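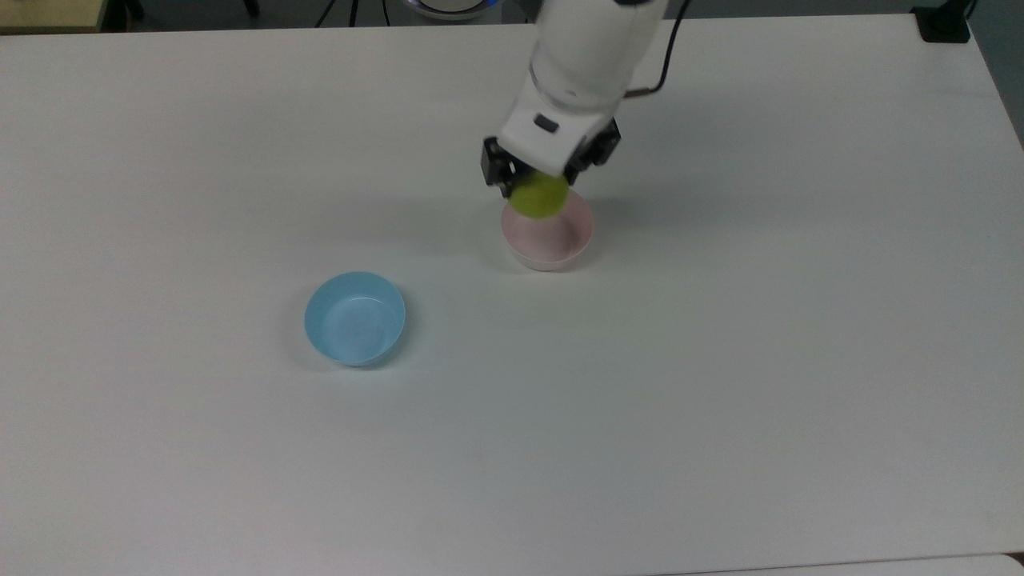

哑光的白色桌面和两只小塑料碗

用了五个月的白色长桌:Bustitz 长桌评测

作者:Corina Thaler
2025年7月13日

我先说明一下,中文是我的第三种外语,我写得慢,有的句子可能有点硬,请读者原谅。去年我在这里写过一篇关于书架的文章,后来有几位读者写信问我有没有合适的大桌子可以推荐,那时候我没有,现在有一张了。

我是二月买的,牌子是 Bustitz,样子很简单:长桌,白色桌面,没有抽屉。桌子的价格是500瑞士法郎,加上运费和一套可以调高低的桌脚,最后我付了581法郎。这个价钱在我们这里算中等。Lanz 家具店有一张差不多大小的实木桌,漂亮得多,可是贵得多,我的先生看了价签就去外面等我了。

先说送货和安装。送货的人只把箱子放在楼下门口,这一点在订单上写得很小,我没有看见。桌面那一箱非常重,一个人搬不了。我请邻居 Florian Fuchs 来帮忙,他和我一起抬上三楼,中间休息了两次。如果您家没有电梯,请提前找好人,或者多付钱请他们送上楼。

安装本身不难。说明书只有图,没有字,图很清楚,只有第四步我觉得画错了方向。按照图上的画法,横梁的孔朝里面,螺丝根本进不去。要把横梁翻过来,孔朝外面。我们为了这一步花的时间比其他所有步骤加起来还多。箱子里带的六角扳手太短,手指会疼,我建议用自己的工具。螺丝先全部拧到一半,等桌子站起来以后再拧紧,这样四条腿才会平。

现在说桌面,我最想写的就是桌面。

买之前我很犹豫。我母亲家里一直是深色的木头桌子,她说白色的桌子是给没有孩子的人用的。我们有一个孩子,还有我的学生,他们每个星期来上德语课,喝茶,吃点心,用圆珠笔写字。所以我对白色有一点害怕。用到今天,我的意见是:白色没有我想的那么麻烦,哑光才是需要习惯的地方。

好的方面是不反光。我以前的桌子是亮面的,下午太阳从西边进来,看书的时候眼睛很累,要换座位。现在的桌面在同样的时间看起来很柔和,纸放在上面,纸比桌子亮一点点,读字很舒服。晚上开灯也没有一个刺眼的圆点。对于要在桌子上读书写字的人,我认为这个优点值得多付一些钱。

不好的方面是擦桌子。亮面的桌子用湿布一擦就干净了,哑光的桌面用湿布擦完,从侧面看会有一条一条的痕迹。第一个月我每天都看见这些痕迹,心里不高兴。后来 Mechthild Zaugg 教我一个办法,她以前在学校食堂工作:先用湿布,水要拧得很干,然后马上用一块旧棉布朝同一个方向擦。这样就好了。不要用海绵粗糙的那一面,我在桌子底下不显眼的地方试过,会把哑光的表面磨亮,磨亮以后就回不去了。

我把平时遇到的污渍也写下来,给大家参考。

茶和咖啡:当天擦,没有问题。过了一夜的茶印要用温水敷一会儿,再擦,也能去掉。

圆珠笔:用一点酒精,很快就没有了。水彩笔更容易,湿布就可以。

姜黄:这是唯一一次失败。我做咖喱的时候滴了一滴,大概二十分钟以后才发现。现在还有一个浅黄色的小圆点,比刚开始淡了,我想再过一个夏天会更淡。做咖喱的朋友请铺桌布。

热锅:说明书画了一个叉,所以我一直用垫子,没有试过,也不打算试。

划痕方面,我比较满意。陶瓷杯子底下没有上釉的那一圈,在桌面上拖过去会留下灰色的线,看起来像划痕,吓了我一跳,其实用橡皮可以擦掉。真正的划痕只有一条,是剪刀造成的,要低下头才看得见。

再说稳不稳。四条腿的桌子放在老房子的地板上,总有一条腿不愿意碰到地面。可调的桌脚就是为这个准备的,我认为它应该包括在价钱里,不应该另外卖。调好以后,前后方向很稳,左右方向如果用力推,会有一点晃。写字感觉不到,揉面能感觉到。我揉面的时候把桌子靠墙,就不晃了。Selina Ammann 买了同样的桌子放在她的缝纫室里,她说缝纫机开快的时候,另一头的杯子里能看见水在抖。如果您主要用来放缝纫机,我会劝您看更重的桌子。

长度是我最喜欢的。以前吃饭要先把书收走,饭后再把书搬回来,一天搬很多次。现在一头吃饭,一头工作,中间留给孩子玩。
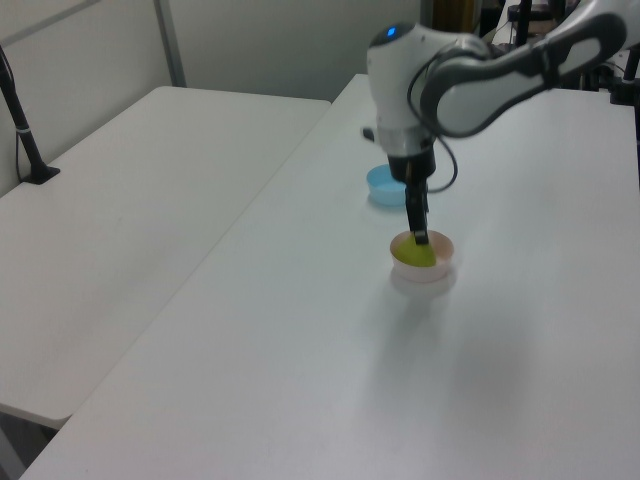

这样的生活习惯当然也有缺点,就是桌子越长,放上去的东西越多。信、钥匙、还没有缝的扣子,都会在桌子上住下来。我给自己定了一个规矩,每天晚上睡觉以前把吃饭的那一头清理干净,另一头可以乱。这个规矩我遵守得还可以,我先生遵守得不太好。

座位方面,长边坐三个人很宽松,四个人可以,但是胳膊会碰到胳膊。短边坐一个人,膝盖不会碰到横梁,我身高一米七二,我的哥哥比我高一个头,他也说没问题。桌腿在四个角上,靠得很外面,所以坐在角落的人要把腿往里放。我觉得这比中间有一根大柱子的桌子好,那种桌子谁的脚都没有地方去。

桌边我要批评一下。边是直角的,只倒了很小的一个圆。打字时间长了,手腕上会有一条红印。我现在放一条薄毛巾在前面,不好看,可是舒服。Trurker 的同类桌子把边做成斜的,我在展厅里坐过,手腕感觉好很多,只是那一款没有白色,只有浅灰和黑色,而且要等两个月才能到货。

售后我用过一次。有一个桌脚的塑料盖子裂了,我写了邮件,附上订单号。第一封回信是自动的,第二封来自一位叫 Tibor Mészáros 的先生,他问了盖子的位置,然后寄来了两个新的,没有收钱。从写信到收到,一共九天。保修是两年,桌面和桌腿都包括,颜色变化不包括,所以我的姜黄点只能我自己负责。

有读者可能要问,买二手的可以吗?我看,可以,但是请您自己去看,并且带一个手电筒,从侧面照桌面。哑光的桌子在照片里永远很干净,磨亮的地方只有侧面的光才能照出来。还要摸一摸桌面下面螺丝孔的周围,如果鼓起来了,说明进过水,这样的桌子再便宜也不要买。我住的 Keltania 小区的公告板上,春天搬家的时候常常有人卖,价钱差别很大。

如果要打分,满分十分,我给桌面八分,稳定性七分,安装五分(第四步的图请快点改),桌边四分,售后九分。我不会算总分,因为每个人用桌子的方法不一样。读书写字、教课、一家人吃饭,我愿意推荐。每天揉面或者用缝纫机,请先去店里推一推再决定。

关于配什么椅子,我还在找。现在我们用的是旧的木头椅子,高度刚好,但是椅子腿下面的毛毡总是掉。如果您知道粘得牢的毛毡,请写在留言里,我会一条一条看的。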